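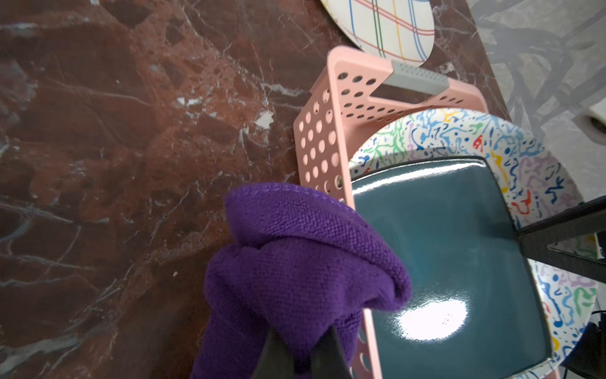
Reporting on Computer Crime
Handout 6: From the charging document to the first story
Instructor: Theophilus Aryee

Welcome back! This is my favorite session of the course, and I say so every term, so you can take it with a grain of salt. Last time we stayed with the victims of a breach and what they are told. Today we move to the courthouse. Somebody has been arrested, a press office has sent out four paragraphs, your editor wants copy by 4 p.m., and there is a document on the court's website that most of your competitors will skim at best. We are going to read it slowly.

Bring the Oleo packet with you. We'll use it for everything below.

The case in short

Oleo runs a rewards card for independent grocery stores. Its customer records were kept on rented servers from a hosting company, Soltik. In March a former contractor was arrested at home in Salazar and charged with getting into those servers without permission. The press release said "thousands of customers" and used the word "hacker" in the headline. The charging papers used neither expression.

The Clurnier, which is the daily most of you will know, had a story up within the hour. It had a second version by evening and a correction the next morning. All three are in your packet, in order. I'm fond of these clippings (the reporter has been very gracious about my using them) and they teach more than any chapter I could assign.

Which document have you got?

Check this before you read a word of the contents. Students mix these up constantly, and so do people with twenty years in the business.

Complaint. In a federal criminal case this is often the first paper filed. It says what crime is alleged and it usually comes with a sworn statement, the affidavit, from an investigator. The affidavit is where the story lives. It only has to show probable cause, so it may leave out most of what the investigators know, and nearly always leaves out what the defense would say.

Indictment. This comes from a grand jury. It can be surprisingly dry. The charges are set out as numbered counts, and the narrative may be thinner than in the affidavit that came before it.

Information. Similar in looks to an indictment, but signed by the prosecutor with no grand jury involved. You'll often see one when a plea is on the way. Please don't write "information" in a story without explaining it, because readers will think you dropped a word!

Press release. Useful for spellings, office names and the date of the next hearing. It is a statement by one side of a case. Treat it the way you would treat a release from the defense lawyer.

Reading the affidavit

Start with the paragraph numbers. Write them in your notes next to every fact. When the desk calls at night and asks where something came from, "paragraph 14" is a beautiful answer.

Next, go through with two colors of pen. One color is for things the investigator says he or she did or saw: served a warrant, read a log, interviewed an employee. The other color is for things the investigator concludes: "I believe," "based on my training and experience," "consistent with." When I did this with the Oleo affidavit I expected a fairly even split, and it was so much more lopsided than that. Try it yourself before you look at my marked copy at the back.

Then look for the technical nouns and see whether you can say each one in plain words out loud. The Oleo papers mention a misconfigured firewall, a role credential and a directory listing. If you can't explain "role credential" to the person sitting next to you, you can't put it in the paper. Call someone. People who work in security love to explain these things, and most will do it on background the same afternoon.

Numbers

Here is the part of the Oleo story that went wrong, and I promise it could have happened to any of us.

The affidavit gives two figures. It says that 2,967 account records were found in a folder on a laptop. A few pages later it says that 524 of those records included a date of birth. The first Clurnier story added the two together. The evening version dropped the larger one and called the smaller one "the number of victims." The correction finally had it right, and it took three sentences to do so.

Look at what each figure counts. A record is a row in a table. A household with two cards has two records. A person who signed up twice, under a nickname and a full name, also has two records. An account closed years ago may still have one. So 2,967 records does not give you a count of people, and the affidavit never says it does. And since the 524 sit inside the larger group, they can't be added to it.

Habits to build:

Copy the noun along with the number. Never write a bare figure in your notebook.

Ask the company how many notices it mailed. That is a different figure again, and often the one readers care about most.

If two figures in the same document seem to disagree, quote both with their nouns and say who supplied them.

Watch the verb. "Accessed," "viewed," "copied" and "posted" are four separate events. The Oleo papers allege copying. They do not allege that anything was posted or sold, and a good story says so high up.

Words for the accused

Before a conviction we write that a person is charged with something or accused of something. "Alleged" is fine in moderation, but it can't rescue a sentence that is otherwise written as a finding of guilt. Compare these from the packet:

The alleged hacker broke into the servers and copied customer files.

Prosecutors say the contractor used a stolen credential to copy customer files.

The second one tells you who is speaking. It's also clearer about what was supposedly done, so it's the better sentence even if you don't care a bit about libel law (please care about libel law).

"Hacker" deserves its own discussion and we'll have one. Some readers hear a criminal, some hear a hobbyist, some hear an employee with a good salary. Describe the act. "Former contractor" was true, specific and far more interesting in this case, as it raised the question of why the access still worked after the contract ended.

Personal details follow the same test. Age, hometown and occupation are usual, and they help avoid confusion with someone of the same name. Beyond that, ask what the detail helps the reader understand about the charge. The first Clurnier version had a paragraph about the accused's social media posts, hobbies and haircut. Read the story with that paragraph and then without it. What did you lose?

The photo question comes up every time, so a quick word. A booking photo was not released in this case. The desk pulled a picture from a profile page, and it was pulled down again that evening after a dispute over who owned it. Ask about rights first. Ask also whether you're certain that it's the same person.

Calls to make before you file

The defense lawyer. The name is on the docket, or will be after the first appearance. Leave a message that states exactly what you plan to report, and give a real deadline.

The company. Ask when it learned of the intrusion and who told it. In the Oleo case the tip came from outside, through an email address set up for bug reports, and this was sitting in paragraph 9 for anyone who got that far. What a wonderful detail!

The hosting firm. Soltik said its own systems had worked as designed and that the settings were the customer's job. Oleo said it had followed the setup guide. You don't have to settle the argument in the first story. You do have to report that there is one.

The clerk's office. Confirm the next hearing, the courtroom and whether anything has been sealed.

In-class exercise

Work in pairs. Each pair gets the affidavit, the press release and a blank page. You have forty minutes to write 300 words for the web, with a headline. Every fact needs a source note in the margin, by paragraph number. Trade with another pair and check each other's notes against the document. Last term one pair caught an error in my own answer sheet, and I was delighted, so go looking.

For next session

Read the correction again and rewrite it in a single clear sentence. Find one criminal complaint in a computer crime case from any federal district, print the affidavit and mark it up in two colors. Bring the paper copy.

We'll be covering the plea hearing, bail conditions that limit computer use, and how sentencing guidelines treat financial loss. The loss tables look dreadful on first sight and then become completely absorbing. Come with coffee.

Office hours are the same as before, and drafts are welcome by email up to noon on the day of class.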